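Section 4. Recording episodes on the peg board

7 min read

Grarkix two-arm station, operator guide. December 2019 revision, replaces the old one-pager Mekdes taped up. Assumes sections 1 to 3 are done: arms powered, hands homed, headset fitted. If not, go back. Don't skip homing, even if it was fine last shift.

4.1 Before you start

1. Close the curtain all round. Any gap lets in window light and the head camera chases it.
2. Pull the black cloth reasonably flat. Small wrinkles OK. Folds that tip the board, not OK.
3. Board goes in the middle, long side running away from the robot. Push down on each corner. If it rocks, fix the cloth.
4. Cables. Look under both arms. They should hang free and stay off the board. Sweep each arm slowly through its full reach once and watch the slack.
5. Open Tresier on the station PC, pick the task name from the list. Do not type your own. We had "peg board", "pegboard" and "Peg Bord" all as seperate tasks in January and Theophilus had to merge them by hand.

CAUTION: Hands out of the enclosure before you hit Enable. Arms can jump a little when they pick up your pose. Second person stands at the stop button, every time, no exceptions for short sessions.

4.2 Laying out the parts

6. Blue parts only. Anything else that ends up on the board, note it in the log.
7. Upright pegs: stand them on their plates. The two on the small plate go side by side.
8. Knob part near the top of the board, round base down.
9. Thick and thin cylinders go to the right of the two tall outlines, next to each other, not touching. Leave both outlines empty.
10. Vary it a bit between episodes. Shift a cylinder a finger width, turn it slightly. Same layout 60 times over teaches the model one layout.
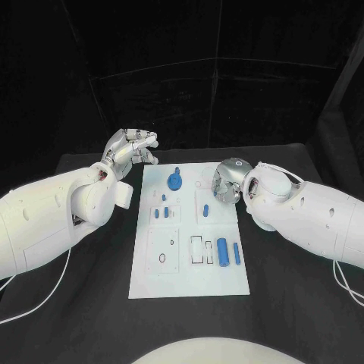
11. Bring both hands up over the board and hold. Wait for the tone. Start moving only after it.

Note: start pose does not have to be identical. Hanan's rule is anywhere above the board is fine so long as neither hand is resting on a part. Good spread of start poses is a plus.

4.3 Recording

12. Left pedal = start. Right pedal = stop. Both together = discard.
13. One hand works, the other stays out of the way. Park it, don't wave it around. Idle hand drifting through the head view was the most common reject on the Pearce set.
14. Go slow near contact, normal speed in between. If your own arm is tired it shows in the data. Swap out.
15. Missed grasp? Keep going, try again once. A recovery is useful, we want those. Two misses in a row, discard.
16. Dropped a part off the board: stop, disable, then reach in. NOT the other way round.
17. After the last move, lift clear and hold for a slow count of three before the right pedal. Clips that end with the fingers still on the part get thrown out by the checker.

CAUTION: don't push a stuck cylinder with the fingertips. The finger joints take the load badly and a hand swap costs us an afternoon. Back off, regrasp higher up.

18. Break after every 14 episodes. Both people swap roles at the break.

4.4 Checking the colour

Do this at every break. The head camera white balance wanders and the preview can go green without anyone noticing, because you get used to it in the headset.

19. Take the headset off. Look at the preview on the PC screen.
20. Compare the arm shells against the grey card clipped to the monitor. White should look white.

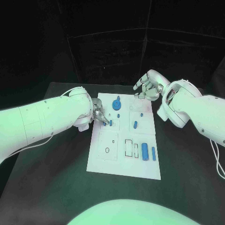 21. If it's off, Camera > Balance > Lock, then reload the station profile. Takes a few seconds.
22. Do not delete the clips you already have. Tag them "tint" and carry on. Wubit wants a share of them kept in for training, she decides how many.
23. Still off after a reload: restart the camera service. Still off after that, call Nikau.

4.5 End of session

24. Disable arms, wait for the light to go out, then open the curtain.
25. Parts back in the tray. Missing one? Check under the cloth first.
26. Press Upload in Tresier and leave the PC on. Tirkham server is slow after lunch.
27. Fill in the log: initials, episodes kept, discards, anything odd. "Fine" is not a log entry.

Target for this task is 1,105 kept episodes across all operators. Keep rate below 70 percent in a session, tell Hanan before you start the next one, usually its a calibration thing and section 6 covers it.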